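Tamstead Street Food Weekend, who's going?
Posted in Events & Days Out, April
Started by kettlecorn_ave

The lineup for Saturday is up. Gates open at 11, music from 1, last food orders at 9. Entry is free before noon and $6 after. Vitale is back with the fried dough stand, and the brass band closes again. Parking is in the Sotellow lot, 90 spaces, so get there early or take the bus.

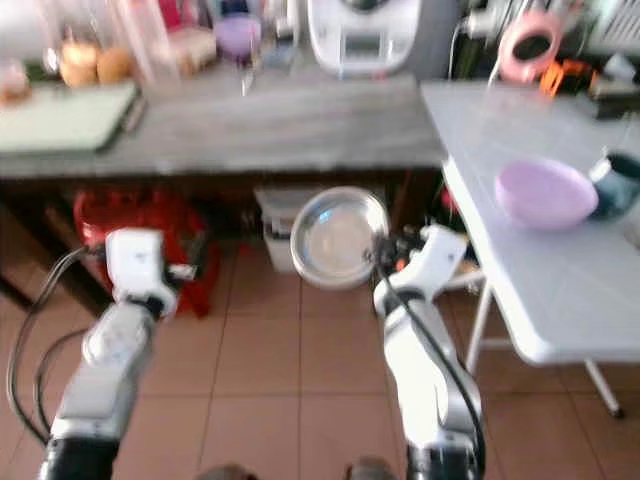
Steel bowl, kitchen.

mudflap619
Went last year and won't pay to get in again. The line for dumplings took an hour and they ran out of rice by 4.

kettlecorn_ave
It's free if you come before noon.

mudflap619
Nothing is cooking before noon. Half the stands were still setting up.

porchlight_d
Not true for the whole thing. The Vitale stand was selling at 11:15 last year. I had two bags before the first band came on. The taco truck was late, I'll give you that.
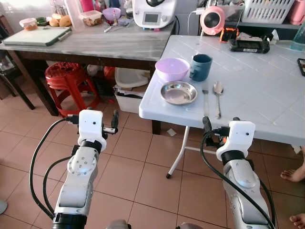 I'd also skip the Sotellow lot. It was full by 11:30 and they had one person letting cars out. The 850 bus stops right by the gate.

gravyboat
Does anyone know if they moved the stage? Last time you couldn't eat and talk at the same table.

kettlecorn_ave
It's at the river end now. The seating tent stays where it was.

mudflap619
They said they were capping it at 1000 people. Is that all day or at one time? Makes a big difference for the lines.

porchlight_d
At one time, according to the flyer. They count people out too.

gravyboat
Then I'd go at 5 when the families leave. Disagree with the early plan.

kettlecorn_ave
My list so far, add yours:

1. Fried dough from Vitale, cinnamon, eaten standing up.

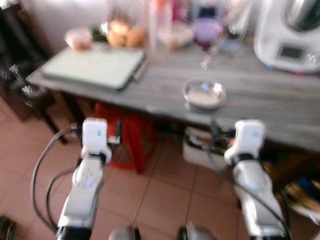

2. Lamb skewers, second row, cash only.

3. Brass band at 8. Bring a jacket, it gets cold by the water.

mudflap619
Fine, I'll come for the skewers. Before noon.

Contact | Copyright Tamstead Boards | Back to top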